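Project Report: Sorting a Play Kitchen
Edem Nyarko and Fenna Postma, Statthorpe

Our project looked at how people sort toy kitchen items when no one tells them where things go. We used a white table and a mixed set of play food, dishes and cookware. Our budget was 150 dollars.
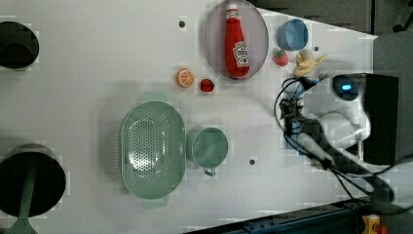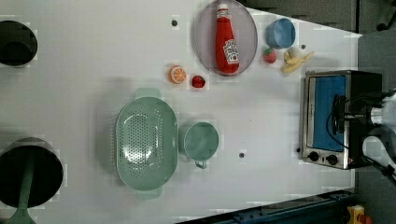
The colander and mug are both green, and the ketchup bottle is on the oval plate.

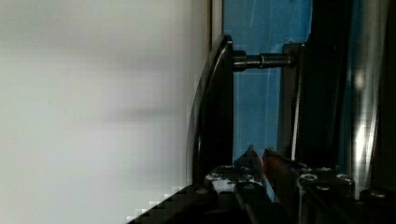
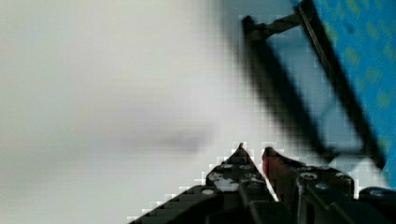
5 min read

The line under the second picture applies to the first two. Both show the table from directly above, with the banana and strawberry near the light blue cup and the orange slice on the other side of the plate.

We had planned to group everything by color. Filipa Bettencourt tried that first and ended up with the green mug next to the colander, where it was hard to think of it as a cup. Most people in our class wanted the mug with the blue cup.

Food was easier. Fruit went together in almost every plan we collected in July, but the ketchup moved around a lot. Tassanee Mahawong wrote up the plans, and her notes came to 2,365 words. They are in the appendix with the blank sorting sheet.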